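Movance Releases Version 2 of Mevo Oven Control Module

Update adds wider knob spacing, a revised timer circuit and a longer parts commitment for apartment kitchens

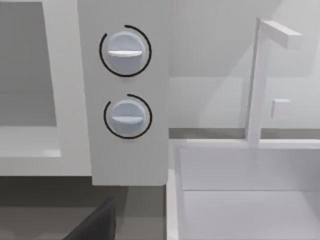
Movance, a supplier of control parts for built-in kitchen appliances, has released version 2 of its Mevo control module. The module is sold to appliance makers and to property managers who replace worn controls in rental units. Orders opened in October through Durkerov, the company's distributor for North America.

Mevo version 2 replaces the original module in all current housings. Mounting holes and connector positions are unchanged, so installed units can be swapped without cutting or drilling. The supply cable is now 755 mm long, which allows the module to be pulled clear of the cabinet and serviced on the counter. The timer circuit has been moved to a separate board that can be replaced on its own.

"Most of the service calls we looked at were for one failed part on a board that held everything," said Keisha Gallagher, product manager at Movance. "Splitting the timer off means the technician carries a smaller part and the owner pays for a smaller part."

The design was revised after a field trial in 222 apartments managed by Georgiev, a residential property company. Maintenance staff logged each repair visit, the part used and the time spent on site. Movance used the logs to set the new cable length and to rewrite the installation sheet, which now fits on one page and lists torque values next to each fastener.

"The old sheet had the wiring table on the back, and people lost their place," said Dolores Brannigan, maintenance director at Georgiev. "We asked for one side of paper and larger type."

Georgiev will fit the new module as existing units come due for service. No change to the cabinet or the electrical supply is needed.

Pricing and availability

The Mevo version 2 module is priced at $89 per unit. The timer board is available separately from the same date. Movance will stock spare parts for both versions, and orders already placed for the original module will be filled as written unless the customer asks for a change.

Installation sheets, wiring tables and dimension drawings can be requested from Durkerov. Requests should include the part number printed on the existing module.

About Movance

Movance designs and supplies control modules, timer boards and cable sets for ovens, cooktops and laundry appliances. Its products are sold to manufacturers, distributors and residential service companies.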